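Last tidied up 7/14/20, with a few more fixes to come in November.

# Skevlow break-room notes

Welcome, and thanks for stopping by! Skevlow is a little collection of 3098 short notes on how people share kitchens, kettles and drinking water at work. It started as a side folder of the Gitolia project and (as these things do) grew until it needed a home of its own.

## What's inside

- `notes.csv`: one note per row, in plain English
- `places.csv`: the 15 workplaces, coded by letter
- `themes.csv`: 13 themes, from washing-up to who orders the refills 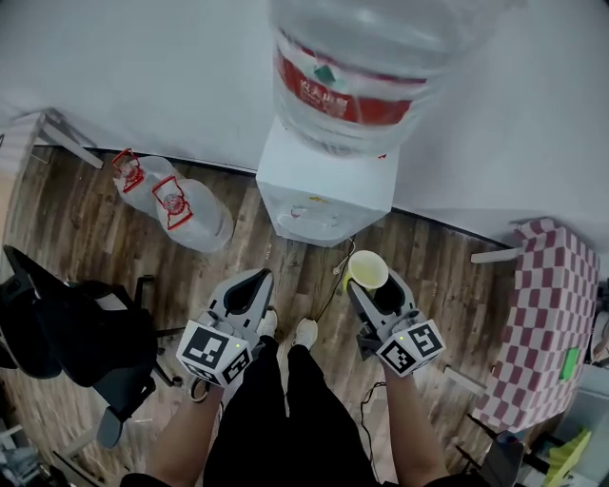

Each note can carry up to seven themes, though most have one or two. We went back and forth over "manners" and "favours" for ages, and in the end kept both, so please check the two together if you're after neighbourly behaviour.

## Known gaps

Night shifts are thin on the ground, and the Brorkell site only joined near the end. Spelling in the notes is left as people wrote it, so you'll find both "flavour" and "flavor".

## Using it

Help yourself for teaching or study, and please credit Skevlow. Corrections are very welcome in the issues tab!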